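Stop clapping for robots

8 Mar 2019

Went to the Gukora open day expecting to be bored. Wasn't. Annoyed, mostly – and at the crowd more than the company.

Everybody wants the backflip. Fine. But the demo worth seeing was the dull one, grippers and a round table of household junk, and half the visitors walked straight past it to get to the coffee. 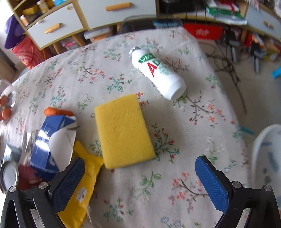

The sponge, between the two fingers of a hand-held gripper.

A sponge is hard! Soft, light, no good edge to grab. Ans Kuipers, running the session, said she'd take 13 dull objects over one shiny trick any day. I agree. Show me the trash, the wrappers, the stuff on my own kitchen table. Rikthorpe had a slick video last November, music and all, and I learned nothing from it.

My gripe is with how these days are sold. The flyer promised "the home of tomorow." No. It's slow practice work and they should say so, people can take it. Apolinar Montes argued with me over this the whole way to the parking lot – he thinks the public needs a show or the money dries up. Maybe. I still think a show with no mess in it is an ad. 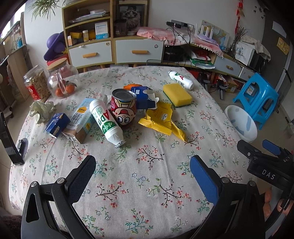 Should a visitor ask to try the gripper?
Ask early, before the line builds, and pick something soft first.

More tables like that one, please. Fewer backflips. And print the flyer agian, with the right words on it.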